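The Lamp Menders of Semik Street

When I moved to Brustoter, I believed that an old lamp was for throwing away. Kevser Kozan changed my mind. Her repair shop, Hasia, is 21 years old and stands between a bakery and a closed cinema. In February, when the evenings are long and dark, people wait outside with bags in their arms.

She charges 36 crowns for a simple repair. Most of the work is small: a tired switch, a broken cable, a plug that somebody pulled too hard.

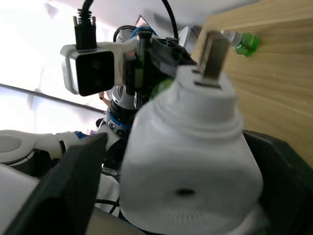
Why do people pay to mend a cheap lamp?

Mostly they are used to its light. A new lamp makes the room strange for them, and they do not like to read under it.

Kevser learned the trade from her aunt, who repaired radios also. She keeps a paper notebook of every job, and last winter it had 146 lines. On Saturdays she teaches a class of 90 minutes, and the places are always taken before Tuesday.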